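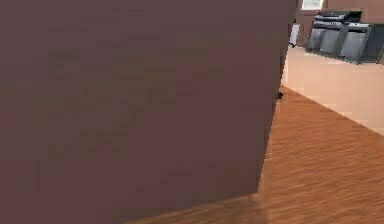
What does the Prutotow agreement change for someone buying an Odeo?

The retractable towbar becomes a factory option, fitted on the line and covered by the same warranty as the rest of the car, with the trailer electrics already coded.

Towing & Caravans | Industry | 2 November 2018
14 shares | 6 comments

Fovier confirmed in May that it would buy the Prutotow coupling from Baloch for the estate version of the Odeo. Until now, owners who wanted a towbar have had it fitted by a dealer or an independent workshop. The agreement covers supply of the complete unit: cross member, swan neck, drive motor and control module. We spoke to the engineer at Fovier who is responsible for the rear body structure and who asked to be quoted by role only.

The first subject was timing. The Odeo has been on sale for some while, and a factory towbar would normally be settled before the body is signed off.

"It was in the original plan as a fixed bar," the engineer said. "The fixed bar was dropped when the rear bumper was restyled, as the neck would have sat in front of the number plate light. We kept the mounting points in the chassis rails. That decision is the only thing that made the present job possible without new pressings."

The Prutotow unit bolts to those points with three fixings on each side. The bumper beam is removed and the cross member takes its place, so it has to do the work of the beam in a rear impact as well as carry the trailer. According to the engineer, this accounted for most of the redesign at Baloch. The standard cross member was stiff enough, but it passed too much of the load into the ends of the rails. The version for the Odeo has a thinner wall at its outer ends and a longer bracket.

"Stiffness is easy. You add metal. What we wanted was for it to fold in a certain order, and that took several attempts."
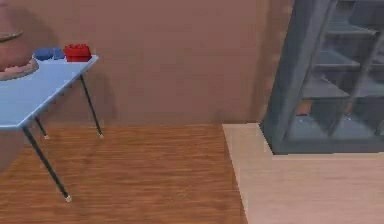

Red block at the back of a light blue table.

Testing was shared between the two firms. Baloch ran the mechanism on the bench, lowering and raising the neck with salt water and grit sprayed at the pivot. One of the early units stopped at 3234 cycles with a worn locking pin. The pin was changed to a harder grade and given a wiper seal, and the later units completed the programme. Fovier carried out the vehicle work, including hill starts, reversing against a kerb and long motorway runs with a braked trailer.

Asked whether the worn pin was a safety matter, the engineer said that the pin had not released. "It would not travel the full distance, so the module reported a fault and the light on the dashboard stayed on. The neck was still held by the second lock. But a customer sees a warning light and a caravan on the drive, and to them the towbar is broken. It had to be fixed."

The electrical side has been slower. An aftermarket kit generally reads the state of the lamps from the car's wiring and repeats it at the socket. The factory unit is connected to the data network, and the stability control receives a signal when a trailer is plugged in. The rear parking sensors are switched off by the same signal, and the fog lamp on the car is switched off when the one on the trailer is in use. Software for the diesel cars is finished. For the petrol automatic, the gearbox map for towing is still being adjusted, and that version will follow later.
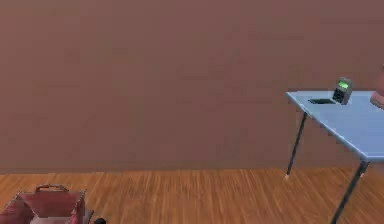 Nose weight was the point on which Fovier and Baloch took longest to agree. The coupling itself was rated higher than the figure Fovier was willing to print in the handbook, and the lower figure was kept. The engineer's reason was sideways load. A steady downward load is simple to carry, in much the same way that the thin metal legs of a light blue table will hold up its top with little trouble. Push such a table from the side and the joints at the top of the legs do all the work. "A swan neck is one leg," the engineer said. "When the trailer starts to sway, the load at the root goes up very quickly, and it goes up in the direction where you have the least section."

Weight added to the car is given as 54 kg for the full installation, before allowing for the bumper beam that comes off. Part of that is the motor and its bracket. A detachable neck would be lighter and cheaper. Fovier looked at one and decided against it on the evidence of returns from dealers, where the usual complaint was a neck that had seized in its socket after a winter without grease.

Fovier has built around 200 cars with the unit so far, all for dealers and internal use. They have been used to check the assembly sequence as much as the part. The cross member is now fitted before the exhaust, and the socket hinge has been turned so that the cover opens downwards.

On price, the engineer would say only that it had been set by the sales department and would be higher than that of a fixed bar from an independent supplier. Retrofitting is not planned. Cars already on the road have the mounting points but lack the network connection at the rear, and the wiring would need to be run from behind the glovebox. "It can be done. I would not want to pay for the labour."

The contract does not prevent Baloch from selling the coupling to other manufacturers, although the Odeo cross member remains with Fovier. Asked about a version for the hatchback, the engineer said that the rails were the same but the spare wheel well was deeper, and the neck in its stowed position would touch it. Drawings exist for a shorter neck. No order has been placed for tooling.

Related
Odeo estate: towing limits by engine
Fixed, detachable or retractable: towbar types compared
How to measure nose weight at home
Trailer sockets and adaptors
Baloch opens second coupling line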